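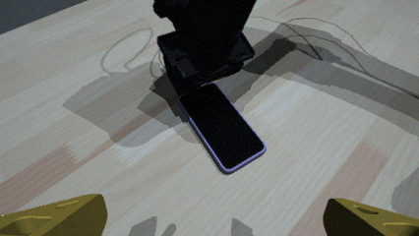

Calibrating Battery Readings on an Older Phone

Charge the phone to full with the screen off, then leave it on the charger for 2 hours more. Restart it before unplugging. 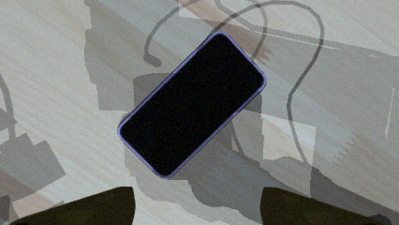
Use the phone normally until it shuts down by itself. Do not top it up partway. Once it is off, let it rest overnight and charge it to full without turning it on.
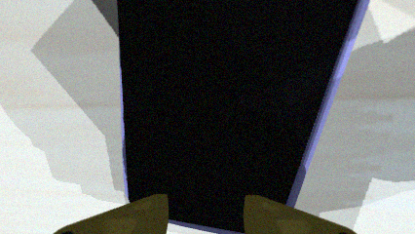

If the reading still drops suddenly below 20 percent, the cell is worn. Calibration corrects the meter only.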